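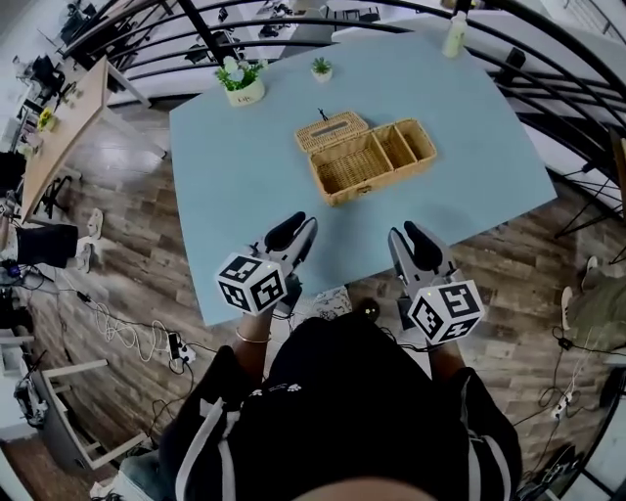 Call for Participants: Hand-Held Gripper Operators, Turketti Shared Workshop

Turketti members are building a two-arm robot on the upper level of the workshop. The arms are on order. The grippers are finished, and people are already using them by hand to record the motions the arms will later be trained on. We are looking for operators for the July block of sessions.

The project is called Atis. Daranee Luangrath runs the hardware side, and Melaniia Stetsiuk handles the recordings and the training code. The record count stands at 1,445 usable takes, most of them made by members who also built the grippers. We want hands that have not done that.

The work

You stand at the light blue table with a gripper in each hand and carry out a short task: open a wicker basket, close its hinged lid, move it, set it down again. Each gripper has a pair of padded fingers and a marker cube on the side. Keep the cubes in view of the head camera. A take with a hidden cube is discarded.

Operators are asked for 200 takes each, spread over as many sessions as they like within the block. Start positions are changed between takes by the session lead.

Wicker is harder than it looks. The weave gives under pressure, so a grip that is good enough for a hard plastic box may slip or bend the rim. Close slowly, wait until the fingers settle, then lift.

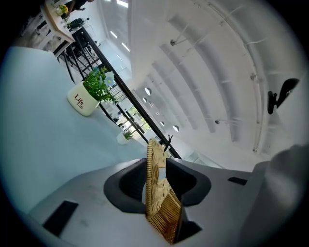
Do I need experience with robots?
None is required. You need steady hands, the patience to repeat a short motion, and the ability to stand for the length of a session. A practice run comes first and is not recorded.

Sessions and pay

A session lasts two hours with a break at the midpoint. Morning sessions start at 9:30, afternoon sessions at 2:00. Pay is per session and is sent at the end of the month. Turketti members may take it as bench credit – tell Usa Kaewmanee which you prefer before your first session.

Requirements

Age 18 or over. Closed shoes. Short or close-fitting sleeves. Hand span large enough to work the trigger through its full travel; we check this at sign-in. Left-handed operators are welcome and currently underrepresented in the data.

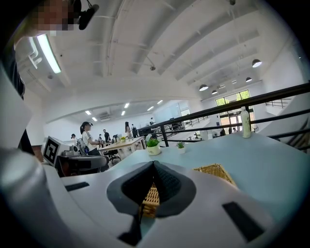
Who will be able to see the recordings?
The Atis team and the training machine at Turketti. Faces are blurred before any clip leaves the building. You will sign a release at sign-in and may withdraw your takes until the end of the block.

Also wanted: bench help

Two places are open for people who would sooner build than record. The current jobs are casting replacement finger pads, reprinting gripper housings, and wiring the mount plates for the arms. Jirayu Kaewmanee supervises. The pads come out of a mold cut by Juhász, and trimming them takes a sharp knife and good light. Soldering experience is needed for the wiring job only.

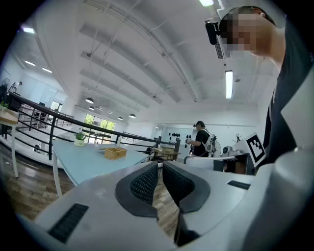
Bench hours are flexible, but housings have to be ready before the arms are mounted, so applicants who can commit to one fixed evening a week will be taken first. Bench help is unpaid and includes free use of the shop during the block.

How to apply

Write to Chutima Chaimongkol at the Turketti front desk, or leave a note in the Atis tray by the Kuncombe Street door. State which role you want, the times you can work, and whether you are left- or right-handed. Applicants for bench help should add a line on what they have built before.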